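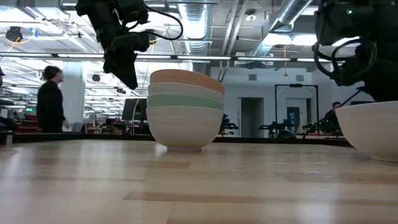 ABERYSTWYTH, Dec 9, 2020

Dish stacking (robotics)

Dish stacking is a manipulation task in which a robot places bowls, plates or cups on or inside one another, or separates a pile of them into single items. It is used in research on household robots as a stand-in for the larger job of clearing a table and putting dishes away. The reverse operation is usually called unstacking or denesting. As of late 2020, both can be done by laboratory systems under controlled conditions, and neither is offered as a general function in a consumer machine.

Task definition

A trial normally begins with a set of bowls on a flat surface and ends when they form one pile. Rules differ on what counts as a finished pile. Under strict rules every bowl must sit level in the one below it. Under loose rules a tilted bowl is accepted if the pile stands without support, as with an orange bowl resting at a slant on three others. Gwawr Mathias has argued that the loose rule hides most of the errors that matter in a kitchen, where a tilted bowl reduces shelf clearance and shifts when the pile is lifted.

A bowl standing apart from the pile is the usual starting point for a single-step trial. The arm must grasp it, carry it over the pile and release it close to the center. When the separate bowl is wider than those already stacked, the correct plan is to start the pile again from the largest piece, and many systems do not attempt this.

Sources of difficulty

Bowls are commonly picked up by the rim, with one finger inside the wall and one outside. The hold is secure against slipping but weak against rotation, and the bowl may swing about the contact points as it is carried. On release, the inner finger has to be withdrawn from a gap that narrows as the bowl settles. Tapered fingers reduce this problem and make heavier dishes harder to hold.

Perception is a second source of error. In a nested pile only the top bowl shows its interior, and the others appear from the side as horizontal bands. Bowls of the same color are easily merged into one object. Glossy tabletops add reflections of ceiling lights, which depth sensors may read as holes or raised areas.

Denesting is generally rated harder than stacking. Bowls with matching profiles can bind, and the exposed edge of each lower bowl may be narrower than the finger that has to catch it. A second arm can hold the pile steady, at the cost of more complex motion planning and a risk of collision between the arms.

Measured performance

The Rathnayake trials, completed in October, covered 3,016 attempts with ceramic and plastic bowls on a two-arm system. Of these, 462 ended in a failure that required a person to reset the table. The report, by Angharad Yorath and Emrys Gwilliam, attributed the largest share to late finger withdrawal. Only 1,720 attempts met the strict rule for a level pile. The trials used dry, empty dishes throughout.

Household readiness

Results from clean bowls do not transfer directly to used ones. Food residue, water films, cutlery left inside a bowl and mixed materials each change the grip. Carys Morris lists speed as a further obstacle: a person stacks four bowls in a few seconds, and most published systems take longer than that to place one.

Commercial dish handling has advanced further where the dishes are uniform. Cafeteria lines use fixed racks and identical plates, which removes most of the perception problem.

See also

Bin picking
Bimanual manipulation
Grasp planning
Peg-in-hole insertion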